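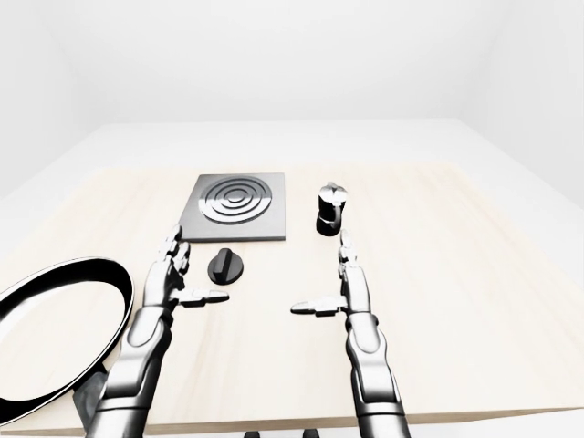

Gwenllian Gwilliam objected, on reading an early draft, that people do not know how long they leave a burner on, and that asking them to the nearest minute only makes the guess look better than it is. We think she is right, and this section sets out how much of the published case for small hot plates survives her objection.

Figure 3. A moka pot, a frying pan and a square black hot plate on a pale wood tabletop (computer rendering).

4.2 Self-reported burner time

The claim that single hot plates cut household cooking energy rests mostly on the Nadden diary survey, in which 3,481 households wrote down each use of a stove or plate for one month. Kemeys and Palacios treat these diaries as measurements. We do not see how they can be. Entries cluster heavily at five, ten and fifteen minutes, and almost no one reports seven. A moka pot for one person and a pan of onions for four are both entered as "ten minutes" with surprising regularity.

Rounding alone would do little harm if it ran evenly in both directions. There is no evidence that it does. In the Dikdale subsample, where around 700 homes also had a plug meter, short uses were overstated and long ones understated, and some uses were missing from the diary altogether. Morning coffee was the most common omission. Norðdahl suggests that people skip whatever they do half asleep, and this may be so, but the diary form also had no line for drinks until the second week. Either explanation would produce the same gap, and the meters cannot tell them apart.

A second difficulty is who owns a hot plate in the first place. Many respondents lived alone in rented rooms, cooked little, and would have used little energy on any appliance. The comparison group had full stoves, larger families and, in many cases, an oven in regular use. The original analysis adjusts for household size but leaves out meals eaten elsewhere — a strange choice, given that the question was on the form.

Morgan has argued that the sheer size of the sample makes up for these faults. It does not. A larger sample narrows the error bars around a biased figure and leaves the bias where it was. We would trust a metered study of 2,000 homes, or even the Dikdale homes taken alone, over the full set of diaries. For the estimates in Section 5 we therefore drop all unmetered entries, and we report the diary totals only in the appendix, where readers who disagree with us can still use them.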